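Speaker notes: Small storage, small rooms
Evening talk, Kumsa reading room. Speaking time 20 minutes, then questions.

Slide 1. Title
Wait until people sit. Say good evening, thank the house for the room. Say that I am not an architect. I lived in small apartments all my adult life, and for 9 years I helped tenants in Irnier to arrange theirs. What I tell tonight comes from there.

Slide 2. The question
Why does a small home become full again so fast after we clean it? Let people answer first. Usually someone says "too many things." Agree, but go on: in Irnier we visited homes with few things and they also felt full. The trouble was where the things stopped on their way.

Slide 3. Stopping places
Explain the term slowly. A stopping place is any flat surface between the door and the closet. Chair, window sill, top of the washing machine. Things stay there because the next step is too difficult: a door to open, a lid to lift, another box to move first.
Tell the story of the hallway on Gemedell Street. The family had a very good closet, 690 in rent per month for the whole apartment, and all the coats were on the kitchen chairs. The closet door hit the shoe rack. We moved the rack. Pause here.

Slide 4. Counting the steps
Ask everyone to think of one object they used this morning. How many movements to put it back? If it is more than two, most people will not do it when they are tired. I include myself.
Do not read the table on the slide. Only point to the last line.

Slide 5. Lids
This part is where people disagree, so speak calmly. I am against lids for anything used each week. Lids are good for winter clothes, for papers, for the cellar. In the Pulline building we took the lids away from 8 families for the month of February, with their permission. Most did not ask to have them back. One family did, they have a cat.

Slide 6. Depth
A deep box hides the bottom layer. Show with the hand: from wrist to elbow is too deep for small things. For toys and soft things it is less important, they come out easily.
If time is short, skip to slide 8.

Slide 7. Shared shelves
For people who share a home. Each person gets one shelf at the height of the eyes, also the children, at the height of their own eyes. Mention the discussion with the grandmother only if the mood is light.

Slide 8. Open boxes
Two photos, leave them on the screen while I speak. Say: one box without a lid, in a place the arm can reach. No label is necessary at the beginning. Let the household decide what belongs in it, and look again after a month.

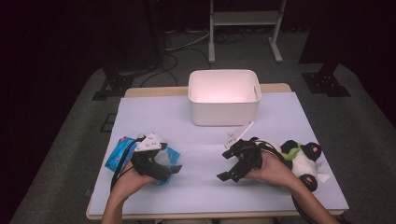
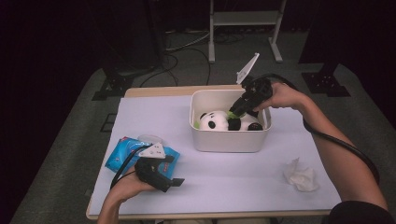 Slide 8: white plastic boxes on a covered table, the first one empty, the second with a panda plush toy in it.

Slide 9. Questions
Drink water. Repeat each question for the back rows. The handout is next to the door.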